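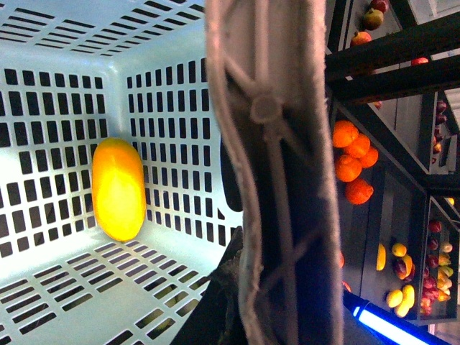
Grandad's obituary - how much of the army stuff do you put in?

marshpenny
Jul 4, 2018
Hi all, hoping for some advice from people who've done this before. My grandad died last week aged 91 and I've been handed the job of writing the notice for the paper. I've got his service book, a box of letters and a very long list of postings from my aunt, and I haven't a clue what to leave out. The Brollau paper charges by the word and my first go came to 938, which would cost us more than £605! Mum wants every posting in. I think people would sooner hear about his allotment and the dance band. What did you all do?

tinwhistle2
So sorry about your grandad. We did a short one for the paper (name, dates, family, where the service was) and put the long version in the order of service. People took it home and read it properly. I've still got mine in a drawer.

Old_Clurel_Lad
I'm with your mum, I'm afraid. Those postings are the bit that gets lost. I do family history and I've spent years trying to find out where my own great uncle was stationed, and one line in an old notice finally sorted it. Put the regiment and the years in at the very least.

hobnob_hattie
Disagree a bit with that! It's a notice for the people who knew him, and researchers can go and look at the records. My dad did two years in the army and 40 at the Dravby bakery, and guess which one everybody wanted to talk about at the funeral.

Old_Clurel_Lad
Fair enough, but records get lost or burnt, Hattie. Ask me how I know.

hobnob_hattie
Go on then, how?

Old_Clurel_Lad
Wrote off for my great uncle's file and got a letter back saying it went up in a fire. Took them since April to tell me that.

quillandink
Do check the list against the service book before you print anything. We had my nan down as born in Entili when she only went to school there, and her sister has never let it drop.

marshpenny
Thank you all, this is such a help. I've got it down to 639 words, with the regiment and years in one sentence and the band in another. Mum is still cross about the postings but she likes the idea of the order of service, so they can all go in there. Now to find out which year he joined, as the book and my aunt don't agree.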